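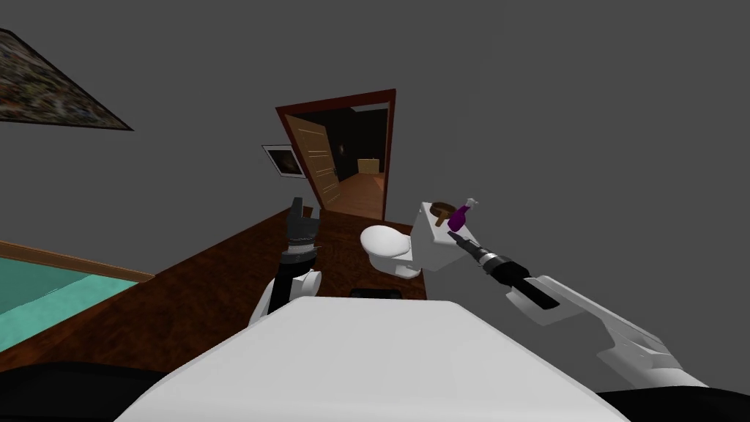 I have been letting cottages for long enough to be wary of anyone who offers to save me work, so when Imasus began selling Pakum to small landlords like me I made a large pot of tea and read every page of the brochure before I allowed myself an opinion. Pakum is a practice house on a computer. You pay £123 a month, you choose your rooms, and the cleaning robot you are thinking of hiring goes through its jobs in there before it ever sets foot (or wheel, or whatever it has) in your own place. It sounds like a toy, and I was ready to be rude about it. Then I watched a bathroom session and found myself leaning towards the screen, with one black gripper pointing up at a purple spray bottle on top of the cistern and very little space between the two. The bottle had a slight lean to it, as bottles on cisterns do. I have knocked that bottle into that toilet, or its cousin, more times than I would like my guests to know, and I would much sooner a machine made its mistakes with one that can be put back by pressing a key.

So my view, for what it is worth to other people with keys to hand over and sheets to wash, is that the idea is a good one and the price is a bit cheeky. Bathrooms are where I would want the practice done. They are small and full of hard edges, and half of what is in them has been balanced on something else by a person in a hurry. If a firm wants to send two robot arms into mine, I should like to see how they manage in a pretend one first, and I don't think it is fussy to ask.

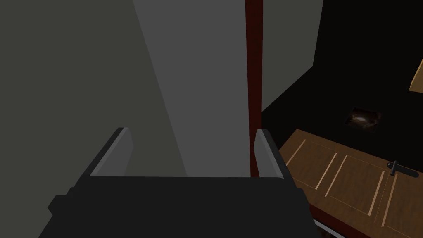 From our holiday lets columnist in Radilcombe
22 October 2022

Doors are another matter, and I have become rather a bore on the subject. The Pakum house has a panelled brown door with a black lever handle, much like the ones you find in half the cottages round our way, and I was pleased to see it. But in the view I kept going back to, the gripper was wide open in front of a grey panel and a dark red strip, with the handle away to the right and lower down. Perhaps there was a perfectly sensible next move coming. I can't tell you from that, and neither could the brochure, which has six pages on floors and hardly a line on handles. Anybody who has carried a mop bucket and a pile of towels along a landing will know which they would rather have read about.

I would also like more mess. The rooms in the basic set are tidy in a way that my rooms have never been at ten in the morning with the last family just gone. Where is the wet towel behind the door? Where is the child's sock? The Kalogeropoulos set, which you can add on for a further fee, is meant to be the lived-in one, with things left about where guests leave them, and I do feel that ought to be the ordinary set and the tidy rooms the extra. Nobody needs help with a clean bathroom.

Still, I don't want to be sour, as there is a lot here I liked. You can stop a session and go back over it slowly, and you can do that at the kitchen table in your slippers. The rooms are plain and dim in places, with grey walls and pictures hung here and there, and after a while I stopped minding how they looked and began to worry about the job, just as I do when I am showing a new cleaner round. Imasus say they will look again at what comes with the basic set in March. I have 2 cottages and can wait until then. If they put in a towel rail that comes off in your hand, I shall very likely pay up.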